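We'd been promising ourselves a weekend in Geswood for years, and in April we finally booked two nights at the Crabtree, a guesthouse up the hill from the harbour with 12 rooms fewer than it once had and much bigger baths for it. The drive took longer than planned (we stopped for pies, naturally), but the kettle was on when we arrived and we had a view right across the water to Pruvley.

The house was holding its open day that weekend, so we joined the tour through the old laundry, the cellar and the attic bedrooms. It's 63 steps to the top, and I felt every one of them! The kitchen was my favourite stop – I could have stood there all afternoon, and I came away wanting to bake bread again, as I used to when the kids were small.

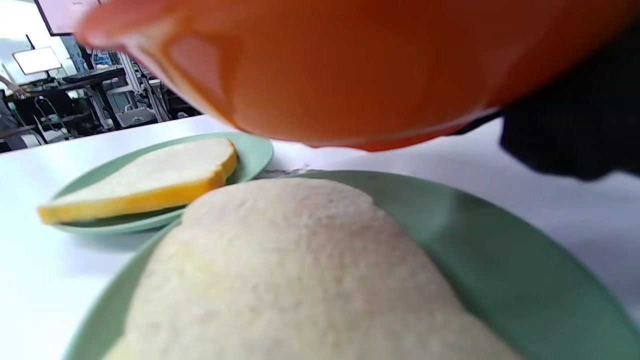

## Over to Pruvley

Next morning we caught the little ferry across and walked the Hedex track, which follows the shore past the boat sheds and then climbs through the gums to a lookout at 228 metres. Take a jacket, as the wind up there is something else. We had the bench to ourselves for a good half hour, then wandered down for scones and missed the noon boat – no great hardship, with the next one at two.

Our room was $312 for both nights, breakfast included. Ask for one at the front if you can, and bring coins for the ferry.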